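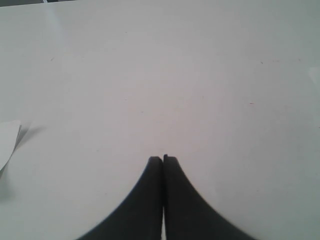
*The white table, 19 May 2019*

I have been learning to make paper by hand and I can't stop talking about it, so now it's your turn.

It started in December with a parcel from Els Verschueren, who I used to share a flat with and who now lives in Rommont. Inside was a letter on the thickest, softest, most uneven sheet I'd ever held. One edge was thin as onion skin and the other was nearly card. There was a bit of grass in it! I wrote back asking where she'd bought it and she sent me a second sheet with "my kitchen" written on it and nothing else.

So I got the train down for a long weekend and she taught me. You tear up old paper (she uses envelopes and the backs of concert programmes), soak it overnight, and beat it until it looks like thin porridge. Then you tip it into a tub of water, push the mould down into it, lift it level, and give it a little shake front to back and side to side while the water drains. That shake is the whole thing. Els does it without looking. I did it 45 times before I got a sheet that came off without a hole in it, and I know it was 45 because she was chalking them up on the cupboard door and enjoying herself far too much.

What I love is how quickly it turns from soup into a sheet. You lift the mould and there's water running everywhere, down your sleeves, into your shoes, and then it slows to a drip and the shine goes off the top and you're holding paper. Wet, feeble paper that will fall to bits if you breathe on it, but still.

Back home I made my own mould from two picture frames and some net curtain. It sagged. The second one, with the net pulled tight and pinned all the way round, is much better, and I've been using it most evenings. The blender is a Howlader from a charity shop and it now belongs to the paper forever (please don't ask me for soup). Short bursts, plenty of water, and stop before it's completely smooth, or the sheets come out dull and a bit like egg box.

Things I've tried putting in so far:

- onion skins, which go a gorgeous tea colour and bleed into everything around them
- dried nettle stalks, boiled for hours, and the smell hung about for days
- an old blue shirt cut up small, my favourite by miles
- a page of sheet music, so that now and then half a note turns up in the corner

The shirt paper is lovely to write on. Cotton takes so much longer to beat than envelopes do, and my poor blender got very hot and had to have rests, but the sheets are strong and they rattle when you shake them. I made a stack of small ones and I've been using them for shopping lists, which Els says is a disgrace.

Then I got the history bug as well. The library found me a book on country mills by Régis Rey, and I read it in two sittings. There's a chapter on a mill at Vultby whose account book starts in 1659, and he prints whole pages of it. Rags bought, felts mended, a boy paid for keeping the cat out of the drying loft. One line just says "200 sheets spoiled, frost", and I felt for them, I really did, having lost four to a radiator that same morning. There are 166 pages of notes at the back and I've read those too.

Drying is the bit I still can't get right. If I peg the sheets up they curl like crisps. If I press them between towels under the big dictionary they stay flat but pick up the weave of the towel, and I quite like that on some and hate it on others. Els brushes hers straight on to the window with a wide soft brush and peels them off the next day with one side smooth as anything. My windows are small and the cat is interested, so I'm going to try it on an old mirror.

Next on the list is sizing, so that the ink stops spreading. My early sheets drink it like blotting paper and my handwriting is bad enough already. Gelatine seems to be the old way and I've bought a packet. I also want to try iris leaves from the garden once they've died back, and Skorero, the stationery shop by the station, has promised me a bag of their offcuts, all colours mixed, if I turn up with something to carry it in.

If you've made paper from anything odd, tell me in the comments, and if you've got a good way to stop thin sheets tearing when you turn them out on to the cloth, please tell me that first.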